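Computer corner: lids off again!

Happy New Year from the repair bench at Jeruneck (and yes, I know I'm a bit late with that one). January is always our busy month, when everybody has a clear-out and the old desktops come down from the loft, and I've been up to my elbows in them ever since we reopened.

If you've never looked inside a desktop, do come and have a nosy. People expect it to be terrifying and then they see that most of it is big, sensible pieces – a power supply, a board, some slots for memory – and they start asking questions straight away. I love that bit! The processor always gets the biggest reaction. It normally sits hidden under its cooler, so plenty of folk who've owned a computer for years have never set eyes on one, and they can't believe the thing is just a little silver square.

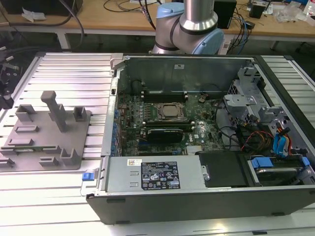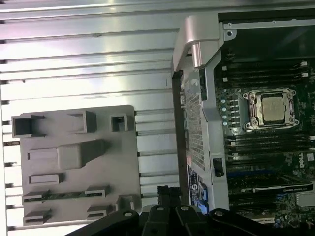 Lid off, processor on show in both. The power supply, with its big black label, is in the first one.

A few bits of advice if you're opening one up at home. Unplug it at the wall first, please, and lay it on its side somewhere with plenty of light. Take a photo on your phone before you pull anything out (I still do this, every single time, and I still get cables in the wrong place). Screws go in a saucer. And leave the power supply itself shut – swap the whole unit if it's gone wrong, but don't go poking about inside.

We're after thermal paste, small crosshead screwdrivers and any memory you've got lying in a drawer, even if you've no idea what it fits. Drop it at the Custau Road door or hand it over at the Wikport coffee morning and it'll find its way to me. No more printers for now, thank you! We have 2 in the hallway already and I keep walking into them.

The Jacquet fund has given us £200 towards spares, so a huge thank you for that. I'm hoping to spend most of it on solid state drives, as nothing cheers up a slow old machine quite like one.

Next open bench is in February, date to go up on the door as soon as I've got the room sorted. Bring your own mug.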